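Signe Riis
March 25, 2021

Gripper week, part one of however many it takes. I promised I'd write up the comparison between the two hands we've been living with, the Skorier and the Manurung, and I've had enough tea now to make a start. We begin with the Skorier, the dark gray one with the curved fingers.

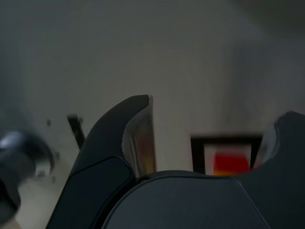 Renu Tomar wants to know whether curved fingers cost you anything on flat parts, because her group went with straight ones for exactly that reason and has been second-guessing it ever since.

Good question, Renu, and I'm going to take the long way around to it, sorry! On thin flat parts, yes, you do give something up. The tips meet first and the part wants to pivot between them, so a playing card or a thin bracket ends up at a tilt unless you come in very square.

On anything round, though, I have grown very fond of them. Jars, spools, the fat markers from the supply drawer – they settle in between the fingers and stay there while the arm swings around, even when I've been sloppy with my approach angle (I'm often sloppy with my approach angle).

For the test itself I kept things simple. Same arm, same speed, same 32 objects for each gripper, and each object picked up, carried across the table and put down again. I wrote down a drop as a drop even when I felt it was my own fault, which hurt a little.

The Skorier dropped 2 of the 32. One was a bag of dried lentils and the other was a steel ruler, so you can see the flat part problem showing up right on schedule.

The Manurung dropped 4. It was lovely with the ruler and the lentils both, and then it let go of a tennis ball, of all things. I ran the ball again afterward just for my own curiosity and it held fine, but the first try is the one that counts in my notebook.

Now, the controllers, where I expected to be bored and wasn't. The Skorier talks to our Femitz box over plain serial and it took me one pleasant morning to get it opening and closing. The Manurung has a nicer manual and a much fussier handshake, and I lost most of an afternoon to a timeout setting buried on page 103.

Force control is the other big difference. With the Manurung you ask for a grip force and you get something close to it. With the Skorier you set a motor current and learn by feel what that means, and I have one very flat paper cup to remember that lesson by.

So Renu, if your parts are mostly flat and you care about a gentle squeeze, I'd stay with your straight fingers and stop second-guessing. If you get a mixed bin with plenty of round things in it, borrow a curved pair for a week before you decide.

Next up is camera placement. I've been going back and forth between a mount on the wrist and one off to the side, and the folks at Flornetti have lent me a shorter bracket to try – more on that once I've found the right screws.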